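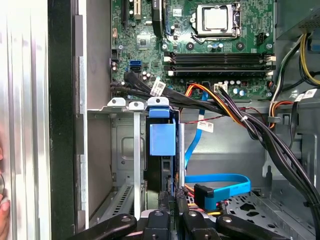

**From the teardown bench**

Quick one this time, Kausar has the bench booked until December and I'm typing between runs.

We finally put the two finger sets head to head on drive removal. Same arm, same towers, same operator (Aníbal, mostly, with Maricruz on the afternoon shifts). Set A is the stock Tanlow fingers, smooth pads. Set B is the narrow ones Simão drew up, with little ridged teeth at the tip. Job: reach in, get hold of the blue plastic on the caddy, pull the drive, set it down outside the case. 49 pulls in all. Not a huge number but enough to argue over.

### Getting in

Reach was never the problem. Cables were. On these desktops the power and SATA leads go right over the part of the case we want to work in, and wide fingers find every one of them. Coming in from the power supply side was bad. Coming in from the drive side, wrist nearly straight down, much better, and that's now the default start pose for everybody. Please don't change it without telling Zoila, she spent 2 evenings on it.

Also: watch the arm's own cable. Leave slack before you start or the last bit of travel gets jerky. 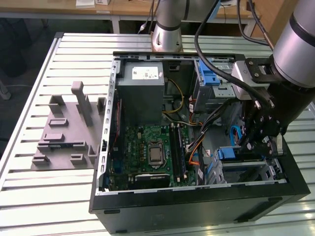

### Holding on

Set B wins, no contest really. The teeth bite on the plastic tab and the drive can hang at a silly angle without creeping. Set A dropped 5, all of them while rotating the wrist. Set B dropped 2, both my fault, I closed on the corner of the tab and went anyway.

Downside is the teeth leave marks. Fine for scrap, not fine for the Rivadeneyra units, where they want the caddies back clean. Simão is going to try a softer tip from Plavau, no date yet.

Wrist camera is good for lining up on the tab, useless for judging depth once the drive is in the way. Aníbal flips to the fixed veiw for the last part of the lift and I've started doing teh same.

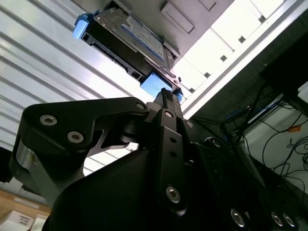
### Still to do

- Check finger screws after every session, one had backed out
- Rerun Set A with the new start pose, a few of its early pulls were done the old way so the comparision isn't totally fair
- Dokero controller vs. the one we have. Zoila has it on her desk, needs a firmware update first
- RAM next? Kausar says yes, Simão says not with these tips

Spare Set B fingers are in the top drawer. Sign them out please.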